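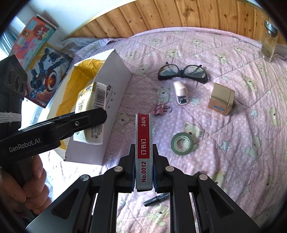
Wrist view with the fingertips closed on a staple box, second gripper at left.

Cavia Grasp Tracker: Frequently Asked Questions
Last updated Sunday, February 1, 2026
Maintained by Fletcher Kerslake and Rosalía Pastor

What does Cavia do?
Cavia reads wrist-view video and gripper width, and writes a per-frame estimate of the grasped object's pose relative to the fingertips. It does not plan motion. Planning is handled by Mistard, which has its own page.

Do I need a CAD model of each object?
No. Cavia fits a box, cylinder or free-form shell to the segmented object over the first 12 frames after contact. If you supply a mesh, the fit is skipped and the mesh is registered directly.

Which objects track well?
Rigid, printed cartons. A staple box held upright is close to ideal: flat faces, hard colour edges and high-contrast lettering. Clear bottles and glossy plastic are the usual failures. Eyeglasses can be detected but the pose is unreliable, and we recommend excluding them from evaluation.

Does the background matter?
Less than it did. Versions before 2.0 took features from the whole image, and a patterned bedspread would pull the estimate toward the surface. The current version masks everything outside the grasp region once the fingers are closed. During the approach the full view is still used, so repeated prints can cause mismatches there. Set approach_filter to strict if you see the pose jump between identical motifs.

Printed text is rotated in my footage. Is this a problem?
No. The descriptor is rotation invariant and no character recognition is run. Language has no effect either.

How is a second gripper in view handled?
It is given its own mask and treated as a moving body. An object held by the second gripper is assigned to that gripper as long as both streams are loaded. With one stream only, the object is labelled "other" and dropped from the contact graph.

What frame rate and latency should I expect?
On our reference workstation the tracker runs at 40 Hz with one stream. Two streams share the GPU and the rate falls accordingly — see the Villalobos benchmark sheet for the full table.

Why does the pose drift when the fingertips compress?
Soft pads deform, and the default contact model assumes they don't. Enable pad_compliance and run the calibration routine, which takes 400 samples. Recalibrate whenever the pads are replaced.

I get error 138 on load. What is it?
Timestamps in the video and width log do not overlap. Check that both were exported from the same session and that neither was trimmed. Files exported in January with the old Lilosness converter carry a wrong time base and must be converted again.

Can I change the label colours in the viewer?
Yes, in viewer.yaml. Grey is reserved for masked regions.

Where do I report a bug?
Use the tracker and attach the log and the config file. Licensing questions go to Milagros Barrios.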